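Foltach Apple Names

A word list of apple variety names, with the spellings people really use for them

Version 3, last changed Thu 12 April

What's in it

Foltach is a plain text list of 1,014 apple varieties and the 2,447 names they go by. Old orchard apples collect names the way coats collect dog hair, and I love them for it! The same fruit can be one thing in Nasley and something else entirely by the time you get to Rorkthorpe, two valleys over. If you have ever tried to match a nursery label against a parish show book, this list is for you.

Files

names.csv - one row per name, with the variety it belongs to
varieties.csv - one row per variety, with season and use where known
sources.txt - show books, nursery lists and letters, numbered
doubtful.csv - 32 names I can't place yet, please have a look

Columns in names.csv

name: as written in the source, capitals and all
variety_id: matches varieties.csv
source_id: matches sources.txt
region: left blank if the source doesn't say
use: eating, cooking, cider or unknown

Colour words

Colour is taken from the written source and never from a picture. "Red" covers anything from a faint blush to solid crimson, so please don't lean on it too hard. "Streaked" and "striped" are kept apart, as the old growers were quite firm about it.

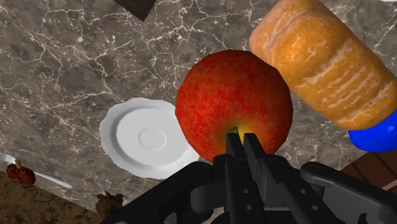 Red skin with orange and darker crimson streaks, entered as "red, streaked".

Known gaps

Cider names are thin. Names with accents (Pană is the one that caught me out) need the file opened as UTF-8 or they turn to soup. The Rorkthorpe show books stop for several years and I haven't found the missing ones.

Adding names

Send a row and a source, even a scrappy one - a jam label is fine. Next update is planned for May.

Credits and licence

Put together by Olaia Bustamante. Free to use and share under CC BY 4.0.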